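Search the archive
Search this list | All lists | Advanced
Print this message | E-mail this message

List: Tukumard teleoperation users
Date: Sunday, January 29, 2023
Subject: Re: Clearing a plate, pick order and grasp height

Hello everyone,

Thank you so much for all the replies to my first note, and apologies for taking this long to write back (I wanted to get a proper block of demonstrations in before I opened my mouth again). We're still on the same little plate task, with the orange bottle, the purple thing and the toothpaste, all driven by hand over the remote link.

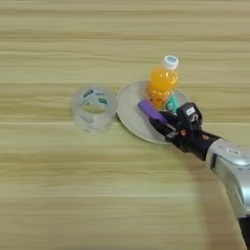 Right hand on the purple one.

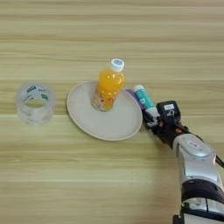 I've come around to the view that the order of the items matters a good deal more than I gave it credit for when I started. With three things sharing one small plate, the fingers are always going to be near something they aren't meant to touch, and whoever is driving makes a dozen tiny choices about that without noticing. Then you go back through the recordings and find that one operator swings wide around the bottle every time and another comes in low from the side, and the poor model has to make sense of both of them!

Somebody on the list wrote last week:

> We had the same trouble at Vorkura. Our advice would be to fix the
> approach side for each item and write it on a card by the operator's
> station. Let people vary the speed all they like, but not the side.
> Also, are you resetting the plate between runs or just putting the
> items back wherever they land? We reset to marks for the first 100
> and only then began moving things, and I think it saved us a lot of
> grief. How many do you have so far?

The card is a lovely idea and we've taken it up, with thanks. Ours says to come in from the right for everything and to lift straight up before moving across. Two of our drivers grumbled for a day and then stopped grumbling, so I'm calling that settled.

On the resets, no, we weren't using marks at all, and I'm a bit embarrassed about it. We have 1706 runs saved, and I'd hoped to reach 3000 by April, but I would sooner throw out the early ones and have a smaller set I trust. If anyone has trained on a mix of tidy and untidy resets, I'd dearly like to hear how you weighted them, or whether you bothered.

One more thing, on grip. The glove we use with the Nastard software closes all the fingers together unless you're quite deliberate with your thumb, and on a narrow item that tends to roll it toward the palm. I've been asking people to pause for a breath once the fingers are around the item and only then squeeze. It makes the runs longer, and a few now go past 60 seconds, but they're much nicer to watch back. Does a pause like that cause trouble later on? I have a nagging worry that we're teaching the arm to stop and think when it has nothing to think about. The Çetinkaya folks mentioned trimming their still stretches before training, and if one of you is reading, I'd be grateful to know how short a stretch you leave in.

I'm happy to share the card and our run sheet with anybody who wants them, just write to me off the list. Now I'm going to go put tape marks on a table.

Warm wishes to all,
the plate task person

Reply to list | Reply to sender
Print this message | E-mail this message

This site uses cookies to remember your archive settings. Accept | Learn more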